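Archives > Kitchen and Storage > Fruit keeping

Subject: Re: Baskets with slots for ripening fruit

Hello all,

Thank you for the replies about my fruit problem. I moved to the flat in Gondia in August and the kitchen is warm for most of the day. Until then I kept the fruit in a deep ceramic bowl. The pieces at the bottom became soft before I could see them, and I had to throw away more than I like to say.

So I bought the plastic basket that was recommended here, the Braren one in light blue. It has the slots in the walls and also in the floor, and this second point was important for me. I tried it first with one yellow fruit only, before I filled it.

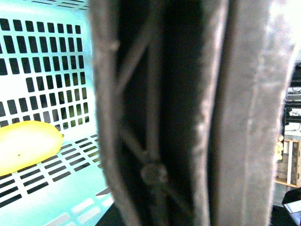
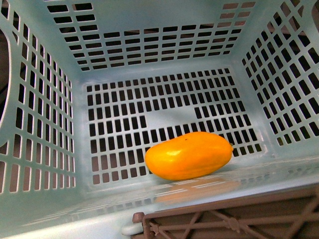 > On the list last month it was written:
>
> I would be careful with slots in the floor. They let the air pass, I agree,
> but a ripe fruit is heavy for its skin, and after two days you can find
> the pattern of the basket printed on it. With mangoes I had this many
> times. My advice is a thin cotton cloth, one layer, and turn the fruit
> in the morning. Also do not put the basket flat on the counter, or the
> holes underneath do nothing.

I read this advice again and I think it is correct for very ripe fruit. For fruit that is still firm I did not see any marks after three days, but my pieces were small, between 200 and 300 grams each. A heavier mango can give a different result. I now use the cloth only from the moment when the fruit gives a little under the thumb.

About lifting the basket from the counter, I tried two ways. The first was a wire cooling rack from the oven. It worked well, but I need the rack for baking and it is wider than the basket, so it took too much place. The second was four cork pieces which I cut from an old pot stand. They are not glued. I put one under each corner and the basket stays where it should, if I do not push it.

Some other notes, in case they are useful:

The light color is practical. Juice and small spots are easy to notice, and I can wash them before they become sticky. For the slots I use an old toothbrush and warm water with a little dish soap. I dry the basket upside down, and I wait until the floor is completely dry before the fruit goes back.

I do not put onions in the same basket. I did it one time and the pears had a strange taste. Bananas I keep apart also, on the other side of the kitchen, and I bring one banana near only when I want the other fruit to ripen faster.

Somebody asked about the Tufa basket with the lid. I looked at it in the Grallisari shop. It is a nice object, but the lid closes quite tightly, and for my warm kitchen I prefer an open one. Maybe it is good for bread.

I have still one question. Does anyone keep the fruit in a single layer only, also when there is a lot of it? I would like to buy a full box of small mangoes next season, and they will not all fit. I can put a second basket on top of the first, but then the lower one gets less air and I will forget to look inside it. I could also use the shelf in the corridor, where it is cooler, but there the morning sun comes directly on it until 10.

Thank you for your patience with my long message.

Last updated: August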